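To: Gesalby Lanes and Paths list
Subject: Re: Corkavmont back lane - worth a tidy, or leave it be?
Date: Apr 28, 2025

Hello all,

I've been meaning to answer this one properly, and I finally walked the lane this morning with a flask and a notebook, so you get the long version. The earlier message is quoted first for anyone who has only just joined.

> I use the Corkavmont lane most mornings as a cut-through to the
> allotments and it seems to me the greenery is getting the better of it.
> I'd hate to see it flailed to bits like the one at Ondorar, but is
> there a case for a bit of raking and trimming before summer? I'm
> thinking of the leaf litter on the edges mainly. Also, does anyone
> know whether we are allowed to touch the ivy? I asked in March and
> got three different answers. I can bring a rake and a barrow, and
> I don't mind getting muddy.

Yes, there is a case, and what a lovely lane to be let loose on! I had forgotten how good it is. You turn in off the road, the noise drops away, and then it's all leaves. I heard a wren going at full volume the whole time I was there and never once saw it.

My feeling is that we should do the ground and leave nearly everything above knee height alone. The surface is perfectly sound for walking and pushing a barrow along. It's the soft edges that want attention, where the dead leaves pile up and creep out on to the tarmac. Left another winter, that turns to soil, the weeds seed into it, and before you know it the lane is a foot narrower on each side. We let that happen on the Srithong path and it took two full sessions with spades to find the edge again.
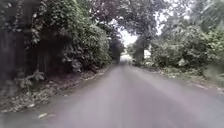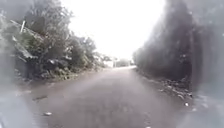
On the ivy, my vote is to keep our hands off it for now. Birds may well be nesting in it at this time of year, and a thick old curtain like that is just the sort of place they like. It flowers so late, too - I've stood under ivy in October with the whole thing humming overhead. If anything is hanging low enough to catch somebody in the face, let's tie a bit of string on it and come back with secateurs in the autumn. I would also like to know who owns the boundaries before anyone cuts a single stem. I have written to ask and will report back.

So, what I'd suggest for a first go:

- Rake the litter back off the tarmac, starting at the deepest piles. Please go gently, as there are green shoots coming up through it in places and I'd like to see what they turn into.
- Pick up any rubbish first, so it doesn't get raked in and lost.
- Leave the leaf mould on site, tucked in at the back of the verge. I know it's tempting for the allotment, but a couple of barrowloads is plenty!
- Clip the weedy verge only where it flops on to the path. No strimmers please, there may be frogs.

I paced it out at 135 paces from the allotment gate to the first bend, and I think 7 of us could do that stretch comfortably in a morning. If we get more people, so much the better, and we can carry on to the far end. We have two barrows in the Gesalby shed, one with a soft tyre, and plenty of rakes of the springy sort. There's 40 pounds left in the tool fund, and I'd happily see some of it go on a decent pair of long-handled shears, as the old ones chew more than they cut.

Could people reply to the list with which mornings in the next fortnight are no good for them? I'll pick whichever upsets the fewest. Bring gloves, and something waterproof to kneel on if your knees are anything like mine. I'll do tea, and there will be ginger cake.

One more thing - if anyone has old photographs of the lane I would dearly love to see them. I have a memory of primroses along there when I first moved here, but I may be mixing it up with the Ondorar one.

Cheerio for now, and thank you for raising it again,
Your list keeper

Recent messages on this list
Srithong path: steps slippery again
Ondorar hedge, reply from the farm
Spare rakes, anyone?
Barrow tyre, what size is it?
Gesalby shed key has moved
Seed swap leftovers

Archive page last updated: same day as posting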